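Whitelaw Residents' Group — minutes, May 2025

Item 3. Stullell Hall redecoration. Ľubomír Šimko put forward the quote from Plarnix for papering the small meeting room. Members doubted the figure of 157 per roll and asked why the March quote had been 62 lower. No answer yet.

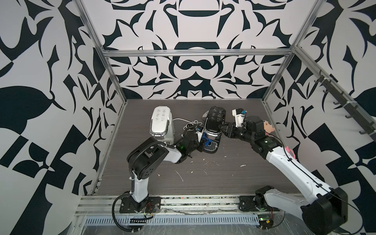

The heating bill came up again before the paper was settled. Unach claims the new timer will save 70 a month; the meeting would like to see one month of it first. On the paper itself, two members liked a bold black-and-white pattern with curving leaf shapes on the back wall. Others thought it would be tiring on three walls — one wall at most, and a sample pinned up before any order.

Item 4. Parking. Some 12 complaints, mostly the same complaint. Left over.

Next meeting to be set by email.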